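Last updated: December

We use cookies to remember which section you were reading. Carry on and we'll take that as a yes.

Section 3: Starting a Shift with the Wokura

This section is for linen room staff at Clomdale. It assumes you have read Section 2 (Charging and Parking) or have at least been told about it by someone who has. If you are a night porter looking for the button that makes it stop, it is the red one, and you may skip straight to 3.4.

3.1 Before you switch on

1. Check the board by the door. If Fergal Ní Bhriain has written HOLD against the unit, leave it alone, however full the trolleys are.
2. Clear the floor of anything you would like to see again. The Wokura treats loose socks, pens and lanyards as part of the job and will post them with the pillowcases.
3. Check the sleeve over the arm. It should reach well down towards the grippers with the fingers left free. If it has ridden up, pull it down by hand with the power off.
4. Wipe the fingertips with a dry cloth. No spray. There was a period of spray, and the Onness engineer's bill for it is still pinned up in the office.

Note: The supplier's own booklet calls the sleeve a "textile guard assembly". The order form calls it part 514. If you ask stores for a sleeve you will be offered an apron.

3.2 Switching on

1. Turn the key to START and stand behind the yellow line.
2. Wait for the arm to finish its stretch. This takes as long as it takes. Pressing START again makes it begin from scratch, which some of us have tested thoroughly.
3. When the panel says READY, choose a programme. Towels and blankets are programme 14. Do not use programme 3 for these, whatever the panel suggests. Programme 3 is for flat sheets, and it has strong views on what flat means.
4. Press GO and stay for the first few pieces.

Caution: Never reach between the fingers while the panel is lit. The grip is gentle enough for a facecloth and will still ruin your afternoon.

3.3 Who does what

When the unit arrived, we were told it would "free colleagues for higher-value tasks". Niamh Breathnach asked for a list of these and is waiting for it. Until it comes, the work is shared out as follows.

The Wokura picks up and sorts by type. People check for stains and tears, fold anything fitted, deal with the wards on the phone and decide what is too far gone to save. People also pick up whatever the Wokura has put down in the wrong place. The first version of the rota left that job out, so it was done by whoever was nearest. It now has its own line, and the person on it is not to be given the phones as well.

Bending has gone down a good deal, and the backs in this department are grateful. Standing and watching has gone up. If you find your mind wandering on the watching line, swap with someone. Mathis Baudry keeps the swap sheet and does not need a reason.
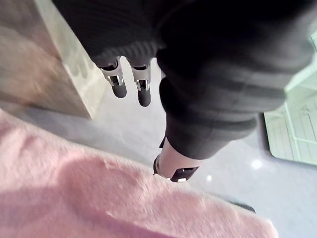 The panel keeps a running total of pieces handled, and at 4000 it asks for a service. Tell Fergal when this appears. Do not press LATER. It accepts LATER very politely and then slows to a crawl in the middle of the breakfast rush.

The total belongs to the machine. It is not to be read out in team meetings beside anybody's name. This was agreed with Nermin Ateş when the unit came in, and a copy of the agreement is in the Phelan folder, behind the holiday forms.

3.4 Stopping

1. For an ordinary stop, press PAUSE and let it put down what it is holding.
2. For any other sort, press the red button. You will not be asked to justify it.
3. After a red-button stop, turn the key to OFF and write the time in the book. "It was being odd" is an acceptable entry — "the usual" is not, as we have several of those and they all mean different things.
4. Leave any fabric in the grippers until the panel has gone dark, then ease it out sideways.

Note: Gearóid Brophy holds the spare key until six in the evening. After that it is in the key safe, and the code is the old one.

For cleaning and changing the sleeve, see Section 4.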